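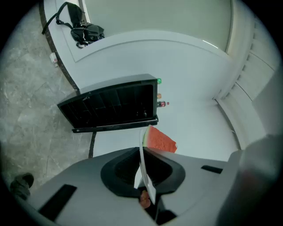
How long can cut melon sit out before we toss it? Two hours at room temp, one if the room gets hot, then it goes.

23/08/2022 – front counter, snack plates

Watermelon on white plates again. Rind left on this time, easier to pick up. Juice still runs to the low side if the plate gets tipped, so wipe the counter right after, dont leave it for the next shift. White top shows everything.

Cut 31 wedges for the Prova visit, 20 gone by lunch. Rest back in the fridge, covered.

To do:
napkins, pack of 100, Plundport order
ask about deeper plates – the flat ones are no good for wet fruit
scraps in the lidded bin, flies were bad yesterady

Try thinner wedges next time.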